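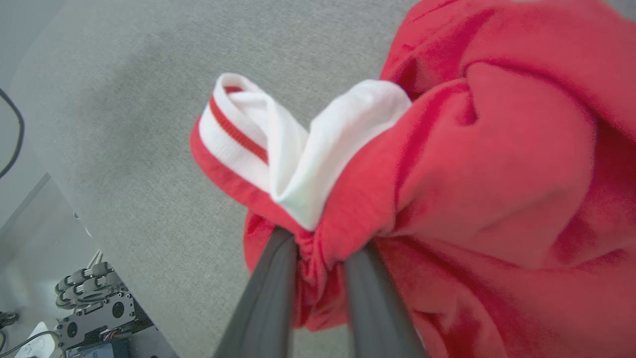

Red on gray, as seen from the gripper.

Mar 15, 2019
By Blagoje Hoxha

I have been arguing with Cornel Avram about laundry since February, and I would like to put my side down before he gets the numbers he wants and stops listening.

The claim, for those who missed the earlier posts, goes like this. You record a person driving the gripper through a chore, over and over. You feed the recordings to a network. At some point the network does the chore. Cornel's plan for Fulia calls for 2,791 recordings of picking up clothes and moving them, and he says that number as if it came down from a mountain. I asked him where he got it. It is what the Plomska people had, and their thing worked, or at least their video of it did.

I drove the first 70 myself, so I am not sniping from the porch. My complaint is that I got better while I did it. In the early ones I dithered over the cloth, closed on nothing, backed off, came in again. By the end I had a habit: come in low, pinch a fold near a seam or a cuff, lift. That is a nice habit to have. But now the set holds two drivers, a clumsy one and a lazy one, both of them me, and the network is supposed to average us into somebody competent.

Then there is the matter of what goes in the pile. Red is easy. Put something bright red on a light gray surface and even a bad vision system will find it, and you will come away thinking you have built something clever. I said so in a comment on the shared sheet and Cornel wrote back "we add harder colors later." Later is where Ionescu put all of the hard cases too - the gray towel on the gray bench, the black sock inside the black sleeve - and as far as I know that is still where they are.

I also don't trust our labels. We mark each recording good or bad, and the person marking is the person who drove. Guess how many of mine were bad. I went back over 40 of them with a cup of coffee and a worse mood, and I would now throw out a good part of what I had passed. In several I had hold of two layers and called it one. A grip on a fold looks the same from the wrist camera whether you've got the top layer or everything under it, and a network that only sees what I saw won't know any better than I did.

What I'd do differently, if anybody is asking:

1. Let two people drive who have never talked to each other about how to do it, and keep their sets apart until the end.

2. Keep the misses. Trurnetti deletes every try where the fingers close on air, and then wonders why the arm has no idea what to do when its own fingers close on air.

3. Record the approach from farther out, with the fingers open and the clothes well off to one side. Most of my recordings start with the gripper practically parked on top of the cloth, and finding the thing is half the job. 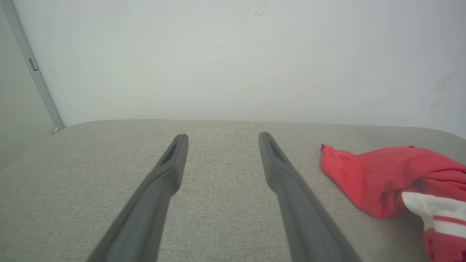
4. Have a stranger do the labels, and don't tell the stranger which ones we are proud of.

Cornel agrees with the second item and thinks the fourth is an insult. He may get his 2,791 anyway, he is a stubborn man and he types fast. I've said I will drive around 70 more, on the condition that the gray towel goes into the pile before I start. He hasn't answered yet.

Recent posts
The demo video and what was left out of it
Why I stopped believing success rates
Two weeks with a borrowed glove controller
Socks, again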